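Wultondale Open Table - your questions, answered

I'm Hanne Stougaard and I look after the Open Table, our interfaith get-together in Wultondale. I get the same emails over and over, so I finally put my replies on one page. If yours is missing, write to me!

Do I have to belong to a religion to come?
No. We have Lutherans, Muslims, Baha'is, a couple of Quakers and plenty of people who tick "none" on every form they fill out. I'm a lapsed something myself, depending on the month.

Will somebody try to convert me?
They'd better not. You can talk about what you believe all evening if people want to hear it, but no leaflets and no follow-up calls. I've had to ask one person to leave over this in 4 years, and he was pretty polite about it.

Is there prayer?
There's a quiet minute at the start. Use it however you like. Anyone who needs to pray at a set time can have the small room off the hallway, and please don't worry about slipping out while someone is talking - people do it all the time.

What about food?
Bring something if you can, and put a card next to it with the ingredients. Pork and alcohol stay at home, gelatin too (I know, I know, the marshmallow salad). During Ramadan we start after sunset. 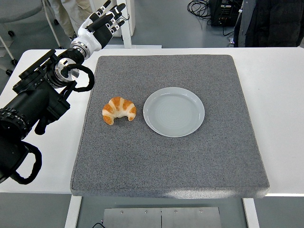
A croissant and a plate.

Can we argue about politics?
Sure, within reason. Aksel Laxdal and Ragnheiður Bach disagreed about religious symbols in public schools for most of last November, and they still ride home together. What I won't have is anyone being asked to answer for something done by strangers on the other side of the world.

Can I bring my kids?
Yes please. They get restless by 8, so sit near the door.

Where do you meet?
Upstairs at the Lykkegaard building, room 11. The elevator is slow but it does come.

Does it cost anything?
No. There's a jar for the rent - last year it took in $818 and the rent was $687, so we bought a better coffee urn with what was left over.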